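Sornthorpe Allotments & Growers Board > General Chat > Sheds, Benches & Bits

Thread: How high is your potting bench? (and is mine daft)

dorka_plot
Posted May 3, 2024

Right, settle something for me please. I'm finally replacing the old potting bench at the back of the shed, the one that came with the plot and has been held up by a paint tin since January. My other half says any table will do. I say I'm the one who spends every spring bent over it like a question mark, so I want it the proper height.

I'm fairly tall and I've got a dodgy lower back. Kitchen worktop height feels too low for me when I'm pricking out, but my sister reckons if it's any higher I'll have my shoulders up round my ears. What have you all got? And what would you change if you did it again?

Budget is £160 all in, and I can use a saw without losing anything.

mudlark_jean
Go higher than you think! Mine is level with my bent elbows, wellies on, and it's the best thing I ever did. Measure yourself in the boots you'll be wearing though, because I did it in slippers the first time and had to stick blocks under the legs afterwards.

Also put a lip round three sides or you'll be sweeping compost up till Christmas.

Kinard
Elbow height is fine for seed trays and hopeless for anything heavy. Try tipping a big bag of compost onto a bench that high and then come back and tell us about your back. Mine's a good hand's width below the elbow and I've had no bother in years.

mudlark_jean
You don't tip the whole bag on, Kinard! You leave it on the floor and use a scoop like a normal person.

Kinard
And bend down for every scoop. So that's your back gone anyway.

mudlark_jean
Bag goes on an upturned crate. Honestly, men and their compost.

Bảo Ninh
I'm with Jean on height but not on the lip. I had one on my last bench and soggy compost sat in the corners and rotted the boards out in two winters. The new one is dead flat with no edges, and I've got a big plastic tray that sits on top when I'm doing messy stuff. Lift it off, tip what's left back in the bag, done. Then you've got a clear surface for sorting seeds or having your sandwiches.

dorka_plot
Ooh, the tray idea is good. Do you find the tray slides about?

Bảo Ninh
A bit. I put a strip of old bath mat under it.

plot_six_pete
Has anybody mentioned depth yet? Everyone goes on about height and then builds the thing so deep they can't reach the back. The back of mine is a graveyard, there are labels in there from the previous tenant. If you're up against a shed wall you want to be able to touch the wall without leaning.

Kinard
Agree with Pete for once. Shallow and long beats deep.

sumampouw
Sorry to be the awkward one but I love my deep bench. Pots waiting at the back, working space at the front. You just have to be tidy (I know, I know). If it's a small shed then a shallow bench leaves you with nowhere to put anything down, and it all ends up on the floor and you're tripping over it with a tray of tomatoes in your hands. Ask me how I know.

plot_six_pete
Shelves. On the wall. Over the bench.

sumampouw
In my shed the wall over the bench is a window, Pete.

dorka_plot
Same here, window over the bench, so shelves are out. I'm leaning towards Bảo's flat top with no edging, a bit below elbow height as a peace treaty between Jean and Kinard. What about the top itself? There's a bloke near the station selling old scaffold boards, and he wants £320 for the lot, which is a joke. I only need enough for one bench!

Kinard
Ask if he'll split them. They always say no and then they always do. Sand them well, mind, the splinters are murder.

mudlark_jean
Or go to the tip shop first. Mine was somebody's old desk. Cost me next to nothing and it's seen off 6 winters with a lick of paint every other year.

sumampouw
Since you're going flat and plain, do think about colour. My first bench was painted white and I was squinting at it every sunny morning, plus it looked filthy by the end of April. Dark grey has been much kinder. Pale seeds show up a treat on it as well, though you'll lose your onion seed completely, so keep a saucer handy for those.

This is the sort of top I mean, plain and dark with nothing round the edge: 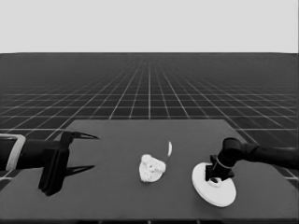 Flat top in dark grey, matt, straight along the back. Computer mock-up.

mudlark_jean
I do like that colour. But where are you meant to hang your dibber? I want hooks!

Bảo Ninh
Matt is right, gloss goes slippery when it's damp. I'd use exterior paint and give the underside a coat as well. People skip the underside and that's where it starts to go.

plot_six_pete
Dark colours get hot under a window. Mine was too warm to leave seedlings on last summer and I ended up going back to bare wood. Just saying.

sumampouw
Mine's under a window too and I've never had that. Which way does yours face?

plot_six_pete
South.

sumampouw
Well there you go then. Mine gets the morning sun and that's it.

dorka_plot
Mine faces east so I should get away with it. Dark grey it is, unless the tip shop only has green. Going to have a nosey there before I go haggling over scaffold boards. Jean, did you screw hooks into the front or the legs?

mudlark_jean
Legs! Right hand side. Put them on the front and they'll have your cardigan every time you walk past.

Kinard
Measure the shed door before you build it, by the way. I had to take mine apart to get it in.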